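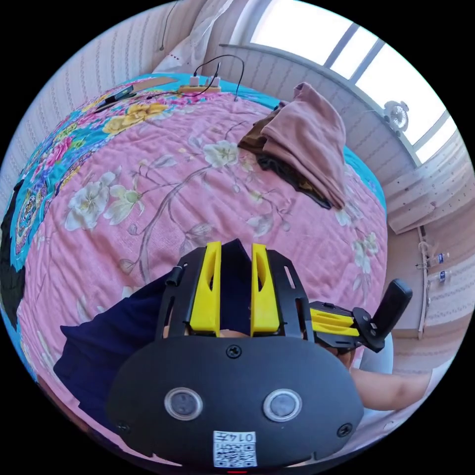 Rultora home build – minutes of the May meeting

Present: Pao-chu Yu (chair), Chun-hung Yip, Lurdes Paiva, Jarmo Kemppainen
Apologies: Shona Sutcliffe
Started 7:10 p.m.

1. Last minutes
Accepted with one fix. The spare trigger springs were ordered by Lurdes, not Jarmo.

2. Hand-held grippers
Chun-hung went over the yellow fingers. The new print has the cutout in the face of each finger. Jarmo finds the grip better on thick cloth and worse on thin. Pao-chu wants the old fingers kept until the arm has been tried with both. Agreed.

Lurdes asked that the labels stay uncovered on the face plate. Tape over the code means the recording cannot be matched to the unit.

3. Recordings at the house
Clothes handling on the bed continues. We have 339 usable takes, and 302 of them have been checked. The target for the first training run is 1,000. Chun-hung thought 4,000 was more realistic for folding – left open until we see the first run.

Shirts are the main job for now. Jarmo would like towels done as a separate set. Lurdes does not want the two mixed in one folder again.
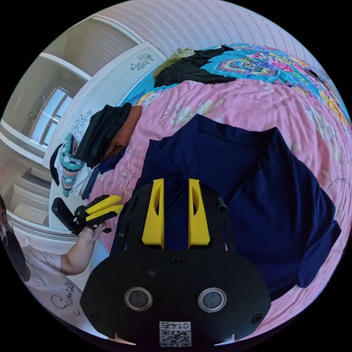 Minutes No. 14 – page 2

With two people recording at the same bed, each take needs the unit number in its name. Chun-hung will change the naming script. Dark clothes stay in the set.

4. Arm
The Edero base is bolted to the bench in Pao-chu's garage. The elbow joint still slips under load. Jarmo has opened it once and suspects the belt. He will try a shorter one before we spend money on a new gearbox. Shona sent a note asking for a stop button that can be reached from the door. Agreed, Jarmo to wire it.

5. Money
Filament is paid for. The Skusent motor driver is on hold until item 4 is settled.

6. Any other business
Lurdes needs the small hex keys back.
The Tsao folder on the shared drive is full. Pao-chu will move the old takes to the spare disk.

Closed 8:25 p.m. Next meeting in June, same place.

Contact: Lurdes Paiva, minutes | © Rultora home build | Back to top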